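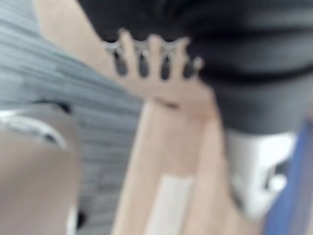 Workshop members open their two-armed robot build to the public

Rendeck, February 2022

The members of the Rendeck shared workshop are pleased to announce that their two-armed robot project, named Pyo, is now ready to be shown to visitors. The design files, the parts list and the building notes will be given free of charge to any person or club who asks for them. A first open evening is planned for March at the workshop.

Pyo began as a home project. Ju-won Ji, who trained as a machine fitter, wanted to make a helper that could take things from a cupboard and put them back again. The first arm was built on a kitchen table and it could lift very little. When the second arm was started, the kitchen became too small for the family, and the work moved to Rendeck, where there are good benches and a drill press.

"I thought that the motors would be the difficult part," says Ju-won Ji. "The motors were not so difficult. The cables took me much more time. Every time the elbow turned, some cable was pulled, and then I had to open the arm and begin again."

The project has 4 builders at present. Jong-dae Seok is responsible for the mechanical parts and for the mounting of the arms. So-yul Min writes the control software. Shabani Were joined last, and takes care of the hands and of the testing.

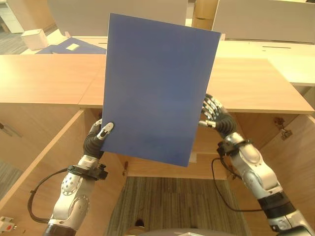
The cupboard task was chosen by the group because every home and every office has a cupboard, and because it is harder than it looks. A person who puts a file away does not think about the door, the shelf and the depth of the compartment. The robot must deal with each of them. It must also hold an object which is flat, wide and smooth, and which gives the fingers few good places to take it. For this reason the group works with both hands together, one at each side, as with the blue board that Pyo holds upright in front of the open cabinet. The fingers must press enough that the board does not turn, but a thin board can bend if the two hands do not agree. So-yul Min has written a small program which compares the force of both hands 20 times in each second and corrects the weaker one.

The brackets on the forearms were changed many times. In the present version they are black, and the cable hangs beside the arm in a long loop, so the wrist can turn without pulling it. Jong-dae Seok says that he prefers a loop which is a little too long to one which is a little too short, although a long loop can catch on a door handle. The group has not yet found the perfect length, and the building notes say this openly.

The holes for the brackets were made with Drillero, a drilling guide which the workshop members designed for their own use some years ago. It holds round tube without marking the surface. The drawings for Drillero are included in the same package, as several clubs have asked for them in the past.

Testing is done with normal office furniture. The cabinet is not modified, and there are no special marks on the shelf to guide the hands. A test session has 40 attempts, and each attempt is written down by hand, also the bad ones. Shabani Were asks that the robot is never helped during an attempt. If an object falls, the attempt is finished and the next one begins.

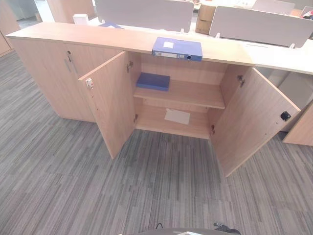
The test cabinet with the centre doors open and a blue file box on the shelf.

"My wish is to see 80 attempts one after the other without a fall," says Shabani Were. "We are not there. The shelf is the place where we lose most of them, when the front edge of the box touches the wood and the hands continue to push. A person would feel this immediately and stop."

The next step is therefore a better sense of touch in the fingers. The group has tested two kinds of pressure sensor and will compare a third one in spring. After this, So-yul Min would like to work on the closing of the doors, which at the moment is done by a member of the group when the attempt is over.

The material for the project is paid from members' contributions and from a small grant by Funance, a local savings club which supports technical hobbies. The grant covers sensors and bearings only. All working hours are given by the builders in their free time.

At the open evening in March, visitors can see the robot at work, ask questions to the builders and try the control software on a screen. Children are welcome if they come with an adult. Visitors are asked to stay behind the line on the floor while the arms are moving. The entrance is free, but the room is not large, so please register before you come.

Clubs and schools which would like to receive the building notes can write to the workshop at any time. The notes are in English and Korean. Corrections to the English text are very welcome.

Press contact: Hwa-young Sun, Rendeck shared workshop. Interviews with the builders can be arranged on request.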